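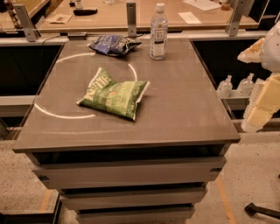

Gekar Building, drawer cabinet with crisp packets on top. See item 2.4.

Workplace Safety Inspection Checklist – Shared Workrooms and Circulation Areas
Site: Gekar Building, Umero Park
Period: March, spring round
Inspection started: 9.15 am
Areas covered: ground floor workrooms, main corridor, rear stair, goods entrance, first floor store
Previous report: issued in the autumn, all actions carried forward where not marked closed

Ratings used in this report
S – satisfactory
M – minor action, to be completed before the next round
U – urgent action, to be completed within 35 days
N/A – not applicable to this site

Section 1. Fire precautions

1.1 Escape routes clear and wide enough for use. Rating: M
Two pallets of flat-packed shelving were standing in the main corridor near the rear stair. The remaining width was measured at 618 mm, and the pallets were moved during the inspection. The goods entrance staff should be reminded that deliveries are to go directly to the first floor store.

1.2 Fire doors close fully and are not wedged. Rating: U
The door at the foot of the rear stair does not latch unless pushed. The closer is leaking oil and needs to be replaced. Job number 1555 has been raised with Mamik, the maintenance contractor. A rubber wedge was found behind the door and has been removed.

1.3 Extinguishers in place, tagged and in date. Rating: S
The foam extinguisher by the goods entrance has been rehung on its bracket, closing the comment from the autumn.

1.4 Call points visible and unobstructed. Rating: S

1.5 Emergency lighting tested monthly and recorded. Rating: M
The log has no entry for February. The duty holder states that the test was carried out. Please record tests on the day they are done, as an unrecorded test cannot be accepted as evidence.

1.6 Evacuation plan displayed. Rating: M
The plan in the corridor still shows the old assembly point. The new point is on the far side of the car park, next to the cycle shelter.

Section 2. Housekeeping

2.1 Floors free from trip hazards. Rating: M
The edge strip at the entrance to the second workroom has lifted on one side. It has been taped as a temporary measure.

2.2 Waste bins emptied and lids fitted. Rating: S

2.3 Storage at height stable and within reach. Rating: M
Archive boxes in the first floor store are stacked above the top rail of the racking. Remove the top layer. A kick stool is available but was found in the kitchen.

2.4 Food and drink kept to the agreed areas. Rating: M
Crisp packets were noted on a work surface. The site rule permits closed drinks at the desk but asks that food be eaten in the kitchen. The main concern is pests: the autumn visit by the pest control contractor recorded droppings behind the radiators on this side of the building. Packets should go back to the kitchen or into a lidded bin by the end of the day.

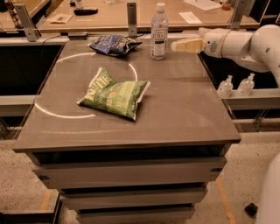
Item 2.4. Green Kettle packet and dark blue packet, tabletop with white markings.

2.5 Cleaning materials stored in original containers. Rating: U
One spray bottle in the cleaners' cupboard had no label and the contents could not be confirmed. It has been taken out of use. The data sheets in the cupboard folder are out of order and two are missing.

2.6 Kitchen surfaces, fridge and sink clean. Rating: S
The fridge seal has been replaced by Mamik and the door now closes properly.

Section 3. Electrical

3.1 Portable appliances tested and labelled. Rating: M
The kettle and the desk fan in the ground floor workroom have labels that are no longer readable. The register lists 462 appliances across the site and should be checked against the labels at the next test.

3.2 Extension leads not joined together. Rating: U
Two leads were joined behind the printer. An additional double socket is recommended – the same comment appears in the last two reports.

3.3 Distribution boards locked and accessible. Rating: S

Section 4. Slips, spills and drinks

4.1 Spill kit available and stocked. Rating: S

4.2 Drinks in closable containers. Rating: S
Bottles with screw tops remain the preferred type. Open cups should not be carried on the rear stair.

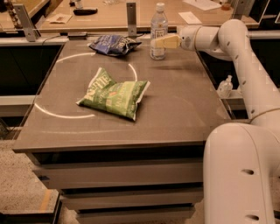 Item 4.2. Plastic bottle on brown tabletop, with crisp packets; cross-refer to item 2.4.

4.3 Entrance matting flat and dry. Rating: M
The mat at the goods entrance was saturated after overnight rain. A second mat should be supplied so that the two can be changed over.

Section 5. First aid and welfare

5.1 First aid box complete. Rating: M
Eyewash pods are out of date. Plasters and dressings are in date.

5.2 Names of first aiders displayed. Rating: S

5.3 Temperature and ventilation. Rating: S
Occupants of the second workroom report draughts from the high window. The catch should be adjusted when the closer in item 1.2 is attended to.

Actions to be reported in writing to Omerović Safety Services, quoting the item number. Urgent items: 1.2, 2.5, 3.2. Photographs of completed work are accepted for items 1.6 and 2.3; all other urgent and minor items will be checked in person at the next round.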